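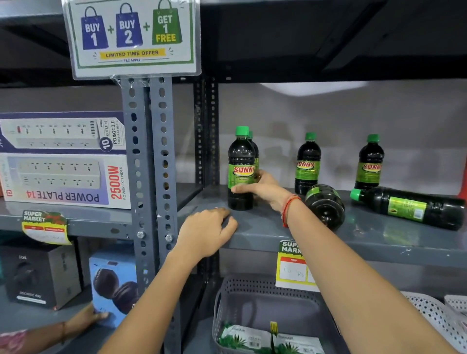
*Attachment 1: Sunny block, extension boards to the left of the post*

**Ticket 153, Skoltport store, cleaning bay**
Opened by: Mali Lewis
Category: shelf layout / label mismatch
Status: closed

**Reported**

Layout check for the cleaning bay fails on the middle shelf. The Doleck plan lists Sunny as a single size, all facings equal. Stock on the shelf is mixed sizes. Check stops at line 28 with "facing width out of range."

**Steps taken**

1. Reprinted the plan from Doleck. Same result, so the printout is not stale.
2. Compared shelf with plan. Sunny sits left of the red Harpic bottles, which matches. One Sunny bottle was lying on its side with the cap to the left. A bottle on its side takes more width than the plan allows and has to be stood up before any measurement.

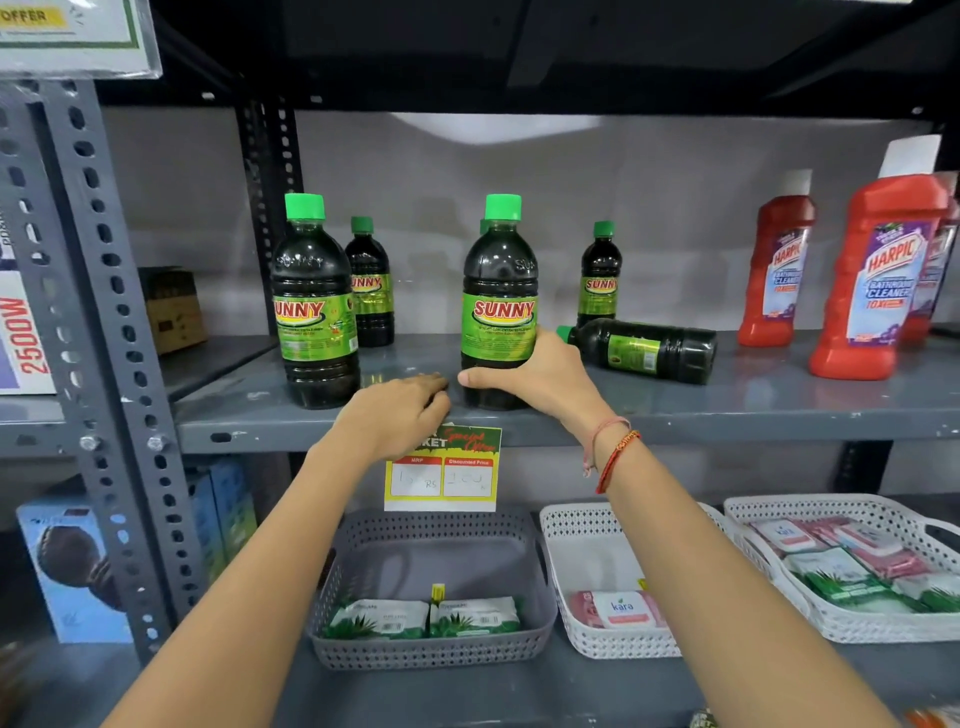
3. Stood everything upright and measured again. Still out of range, by 40 mm. Large bottle is at the far left near the front edge, small ones toward the back. One bottle had its back label outward, which the check counts as a separate fault (code 68). Turn to logo.

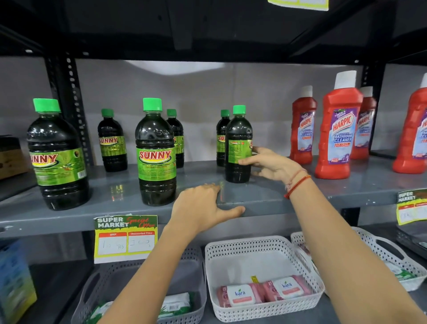

4. Passed to Lộc Thái for the item master. His reply, 2:15 p.m.: "Sizes were merged into one record in the November import. Brikerard had the same thing. Splitting them now."
5. Pulled the updated plan. Large size on the left, medium in the center, small sizes behind. Harpic unchanged.

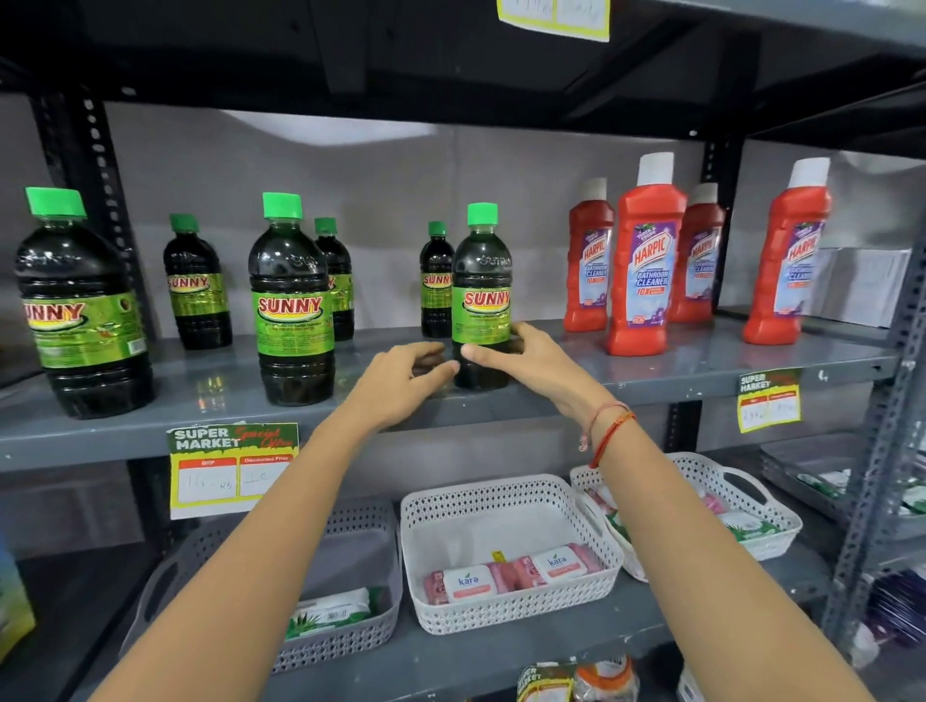

Check run again on the new plan at 3:40 p.m., no width fault, no code 68. The price tags on the front lip were not part of this ticket. If they need moving to suit the split sizes, open a separate one under pricing and assign it to Hồ.

**Open item**

Extension boards are not on the cleaning plan at all. Lộc to confirm which bay owns that end of the shelf.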